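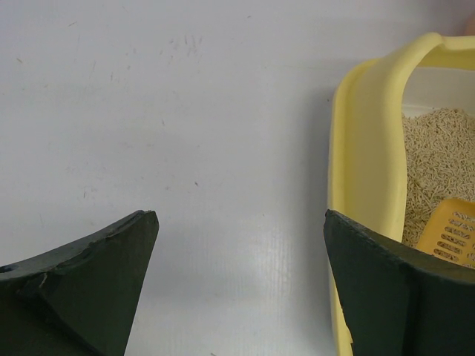 4.2 Where the scoop is kept

Figure 3. A pale yellow litter box filled with beige pellet litter, with the slotted scoop resting in the pellets.

We had not set out to write a whole section on scoops, but so many of the households in our Wollana study wanted to talk about them that it would have been a shame to leave them out. Of the 94 homes that sent back the August diary, roughly 6 in ten told us that the scoop simply stays in the box between cleanings, lying on the litter much as it does in Figure 3. The others hung it on a hook, stood it in a pot or put it away in a cupboard with the spare bags (and a few, rather cheerfully, admitted that it wandered about the house).

The kind of litter seemed to matter a good deal here. Pellets are chunky things, and people who used them spoke fondly of how easily the clean ones could be shaken about, though they grumbled when the slots in the blade were too narrow to let them drop through. Keepers of fine clay litter had quite the opposite complaint, and were far more likely to keep the scoop somewhere else altogether, as the dust clung to it.

We also asked about the rim of the box, a part that gets very little attention in the earlier Radu survey. Several keepers liked a thick, rounded edge for knocking the scoop against, and four of them had chosen their box for that alone. Whether the cats had any opinion on the matter we cannot say from the diaries, but we come back to their digging habits in section 4.3.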